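What the second gripper costs: a purchasing lead on budgeting for robots

4 min read
Last updated: March

The purchasing lead at Jayasinghe, a contract packing firm, keeps her equipment plan in one spreadsheet. It has 62 lines. The robot arms take up three of them.

"People come to me with a quote for an arm and think they have a budget," she says. "They have a price for an arm."

She has been buying automation for the packing side of the business for several years, first from Honetti and more recently from Clekano. When we spoke she was closing out the plan for the next budget year, and most of the open questions had to do with small items.

Grippers are one of them. The firm orders a spare set of fingers with every arm, and she now puts that in the first request. "If I ask for it later it's a separate approval, and that takes a month. The fingers wear. I would like to have them on the shelf."

Her first purchase went over by $1644. The arm and controller came in at the quoted price. The overrun was made up of mounting hardware, an extra day of setup, and power.

"Power was the one I was embarrassed about," she says. "I had a line for the electrician and nothing for what goes between the wall and the equipment. Every camera and every little controller comes with its own supply. You need somewhere to plug them all in, and you need the cables to be long enough and out of the way."
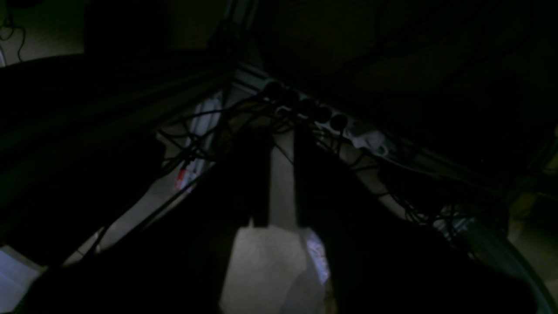 She now sets aside $200 per station for strips, cable ties and longer leads. It is not always spent. What is left over goes back at the end of the year, and she says finance has never complained about that.

The other change was to ask suppliers for a list of everything that draws power, with the plug type and the size of the adapter. Clekano sent one the same afternoon. Honetti took longer - she had to ask twice - but the list was complete when it came.

Software gets its own page in the plan. The firm uses Wuvine to schedule jobs between stations, paid yearly, and she treats it as a running cost. "The arm is bought once. The license comes back every year, so I don't want it hidden in the equipment total."

Asked whether she would lease, she says she looked at it and decided against it for now. The terms did not allow the firm to change the gripper without written permission, and the packing jobs change too often for that.

Next on her list is a fourth arm. She has the quote already and is waiting on the adapter list before she sends it up.

Contact us | Copyright Packing Floor Review | Back to top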